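Ticket 1775 – Folding task stalls at the second fold
Product: Vareo two-arm bench, Jesix control software
Status: open, waiting on customer 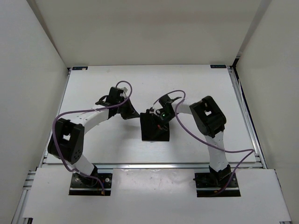 Thanks so much for writing in, and for all the detail in your first message, which made my afternoon a good deal easier. You asked whether a pair of arms can take over the cloth folding at your Vedport laundry yet, and I'd love to give you a plain yes, but I think we're at "some of it, slowly." Dark squares are the hard ones. A flat black piece like this one, with black grippers coming in from both sides and the right one covering its upper right part, leaves the software very little edge to work with, and I suspect that's where your runs are going wrong too.

Update, 2:15 p.m.
I went through the log you attached (all 1000 attempts, bless you for keeping them). The first fold finished in 79 percent of them, and I'd be pretty happy with that. The second fold is another story. Nearly every stop has the same message, "edge lost," and it comes just after the right gripper closes.

Could you try these for me, in this order?

1. Update Jesix to the September release and restart both arms.
2. Run the table calibration again with nothing on the tabletop.
3. Set the approach delay to 2 seconds, so the left gripper waits for the right one.
4. Run a short batch with pale cloths, then the same batch with black ones, and send me both logs.

Update, 4:40 p.m.
One more thought before I head home – the folks at Raudsepp had a similar complaint with napkins, and the delay alone cleared up most of it. They still fold the dark ones by hand, and I'd keep doing that for now if you have orders going out. I'll leave the ticket open until your two logs come in.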